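**Brellholm hand-held grippers, two-unit set -- a buyer's review**

We bought this set in May to record fruit handling ahead of ordering a sorting arm. The arm is the expensive part of the plan, and I wanted to know what the fingers had to cope with before signing for it.

The quote from Zarkititz was 400 for the pair, plus 76 for spare finger pads. Maeng came in cheaper but sells single units only, and we needed two, one for each hand. Shipping took about 2 weeks.

Setup is simple. The grip is comfortable for short sessions, less so by Friday afternoon. Closing force is easy to control, and my wrist got tired before my fingers did. The manual is thin and skips pad replacement entirely.

Budget for the extras. A carrying case, a charger and a second set of screws added 193 to our order, and none of that was on the first quote. Ask for the full list up front.
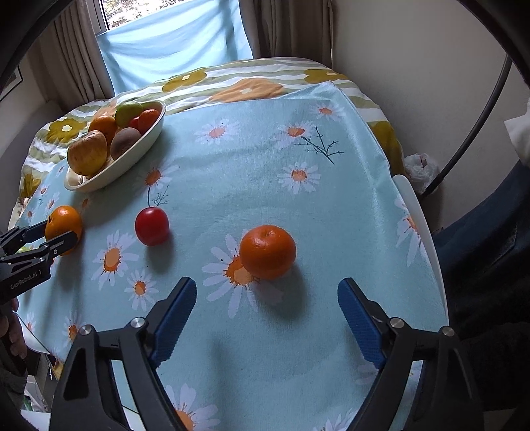

Round fruit was the hardest part to learn. You have to come in square with both fingers or it rolls away, so allow a day of practice per operator in your plan. We had allowed an hour.

I would buy the set again at this price -- but not the case, which has a weak latch. Branell makes a better one. The arm order is on hold until we finish with the soft fruit.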